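Project report, group 4: Opening and documenting a used workstation

Group members: Milan Lambrechts, Veerle Hoekstra, Griet Groen
Supervisor: Halldóra Dalsgaard

Our task in September was to take a used Dell tower, learn where the parts are, and write a parts sheet that the next group can follow. We worked with the tower lying on its side and the side panel removed.

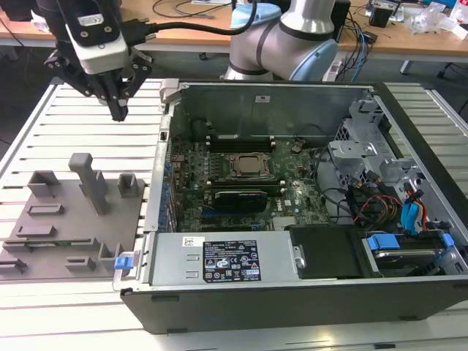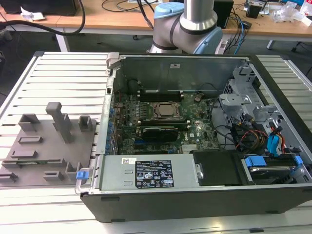
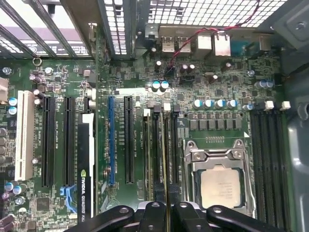
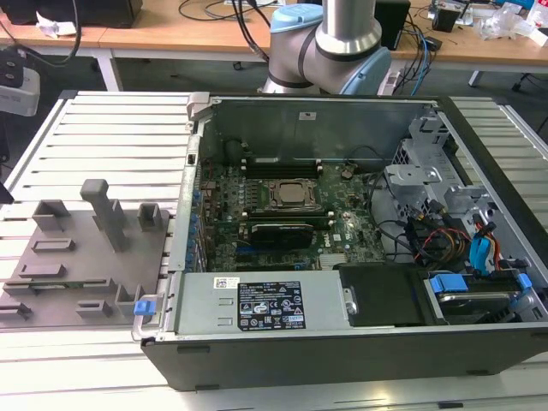

## 1. Why we chose this machine

The school received several computers from the firm Plenell, and we could select one. Veerle preferred a smaller model, but Milan and I wanted a workstation, for the reason that such a case gives more space for the hands. Our tower has inventory number 758 in the school list.

## 2. How we worked

We divided the case into zones: main board, power supply, drives and cables. Each person studied one zone alone and wrote the names of the parts on paper. After this we changed zones and compared the papers. There were more differences than we expected. Milan wrote "memory" for every long black slot, and Veerle wrote "card slot" for some of the same ones. We solved this with the printed text on the board. The labels beside the expansion slots give the number and the type, for example SLOT1_PCI and SLOT2_PCIe4 X16.

## 3. What we learned

The graphics card is an NVIDIA Quadro. We read the name on the edge of the card, so it was not necessary to remove it for the parts sheet.

The power supply has a large label with many symbols. I spent one full lesson on these symbols -- too long, as our supervisor also remarked. In the parts sheet we kept only the electrical values.

The blue plastic was a useful discovery for me. On the hard drive carrier the blue tabs show where the fingers must go, and I did not need to search for a screw there.

## 4. Problems

The cables near the drive cage took the most time. We wanted to draw each cable from start to end, but they lie over each other, and our first drawing was wrong in two places. Griet Groen (the writer of this part) made the second drawing on Friday -- with one color of pencil for each color of wire.

We also forgot to write down the order of our steps on the first day. Willy Schouten from the workshop gave us a blank log form, and from then on we filled it in.

## 5. Still to do

The parts sheet needs a page about the memory slots, and Veerle will check the spelling of all part names before we give it to the next group.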